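Unit 6: Who Pays for the Wires?
Energy Policy and Society
Instructor: Madalena Ramalho

Reading for this unit: Fontes, chapter 2 (fixed charges), and the Dindavholm rate case packet, first 30 pages. Skip the appendix on depreciation unless you are writing your paper on it.

1. What is on a bill

A household electric bill has two main parts. The fixed charge is the same every month no matter how much power is used. The volumetric charge is a price per kilowatt-hour. Most of the cost of poles, wires and substations does not change from month to month, but much of it has been collected through the volumetric charge.

2. Why rooftop solar matters here

A home with panels buys fewer kilowatt-hours, so it pays less toward the grid. It still uses the grid at night and on dark days. Utilities call the result a cost shift. Solar owners answer that their panels reduce the need for new lines and plants. Both claims can be true in the same town, and the size of each is an empirical question.

3. The Dindavholm case

The town utility serves 3,000 customers. In March it asked to double the fixed charge. Olivares testified for the utility, Simões for the tenants' group. Read both and note where they use different baselines - this is where most of the disagreement comes from.

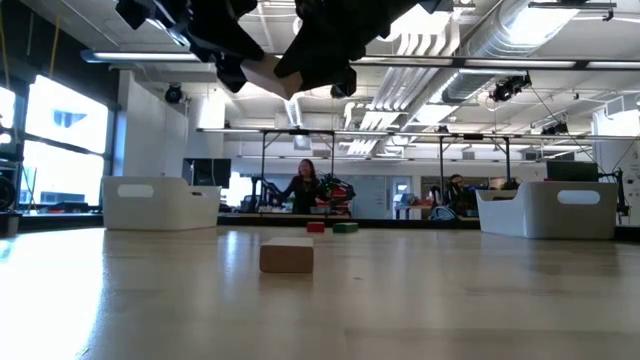
Daylight is the other half of the cost-shift argument, and it is easy to forget when working only from annual totals. Solar output depends on the angle and timing of the sun as well as the amount. Window glare is the everyday version: a bright white patch covers the left side of the tabletop and stops at a sharp diagonal edge. Panels facing west produce less over the year than panels facing south, but more of it comes in the late afternoon, when demand is often high. Simões makes this point briefly in her testimony.

For discussion: should a fixed charge depend on the size of a home's connection? Bring one page of notes.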